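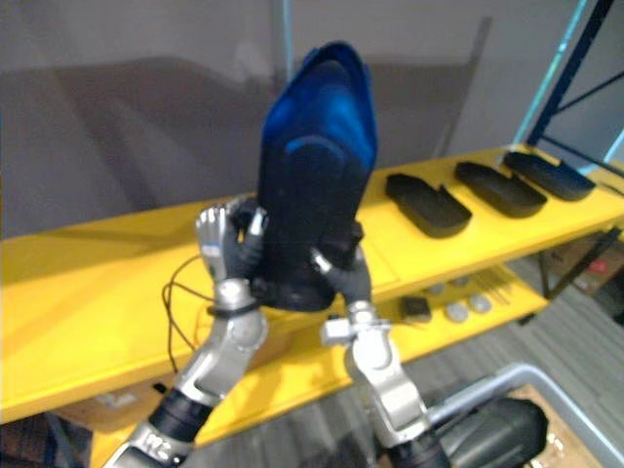
## 4. Data Collection and Viewpoint Selection

The Clovunberg policy was trained on demonstrations of shelf and bin handling performed by a two-armed robot with legs. The collection contains 3,270 demonstrations. Of these, 600 were set aside before training and used only for the comparisons reported in this section. Operators were free to choose which hand made first contact with an object, and they were asked to complete each task without returning to the starting posture.

### 4.1 Head and wrist views

Each time step pairs a head view with wrist views. The head view supplies the layout of the work area, including the shelf surfaces, the floor, and the positions of both arms. It is less reliable close to the moment of contact, when the hands cover much of the object they are holding. A shoe held upright between two hands, as in Figure 1, leaves only part of its surface exposed to the head camera, and the estimate of its orientation must then depend on earlier observations.

The wrist view has the opposite weakness. The fingers and palm occupy a large share of the view at all times, and what remains is often a plain wall or an out-of-focus surface. 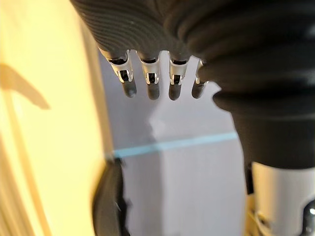
We therefore did not mask the hand out of the wrist input. In early tests, masking removed the joint brackets along with the palm, and the policy lost a useful signal about finger posture. The Drerkel encoder instead receives the full view together with the measured joint angles, and a learned weight decides how much of each wrist view is passed forward. The weight is updated every 100 milliseconds — slower than the control loop, but fast enough to follow the approach to an object.

### 4.2 Work at two heights

The yellow shelving and the gray bin on the floor require different postures. When the robot reaches over the bin, the head view is steep and its own legs enter the picture. Objects left on the shelf, such as the black cubes and gray cylinders in Figure 3, remain visible during this reach and serve as fixed references for the position estimate.

**Figure 3.** Head view during work at the floor bin, with the left hand near the lower shelf and the right arm over the bin.
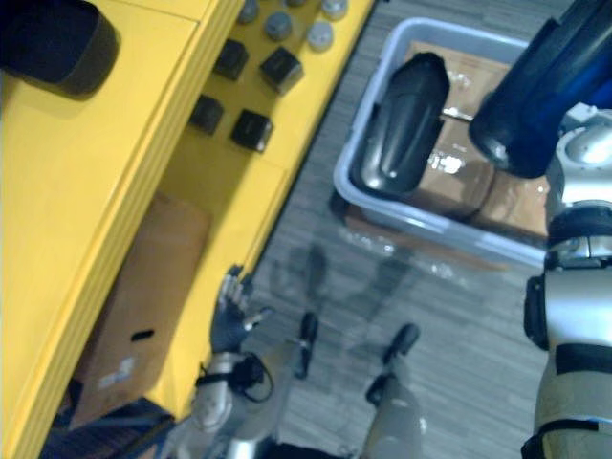
*Section last changed: June*

Self-occlusion was labeled by hand in the held-out demonstrations. A demonstration was marked as occluded if either arm hid the target at the moment chosen for the grasp decision. This applied to 319 demonstrations, and results for the two groups are reported separately in Section 5. The labels were not available to the policy during training.

Bin contents posed a further difficulty. Clear plastic wrapping produced bright highlights, and glossy black parts placed close together gave weak edges between neighbors. Figure 4 shows three such parts resting over cardboard boxes in the bin. 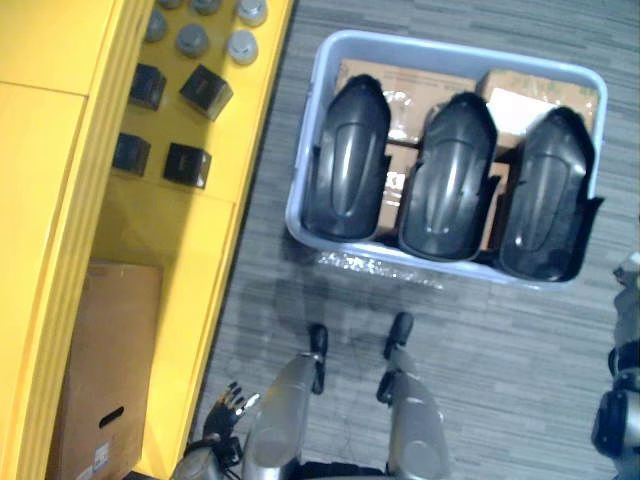
### 4.3 Limitations

All demonstrations were recorded with the same shelving and under similar lighting. The learned weight may have adapted to the yellow surfaces, which are easy to separate from the floor and from most of the handled objects. We have not tested the encoder with shelving of a neutral color. The position estimate also assumes that objects on the shelf stay where they are while the robot works at the bin, and a disturbed reference is not detected by the present system.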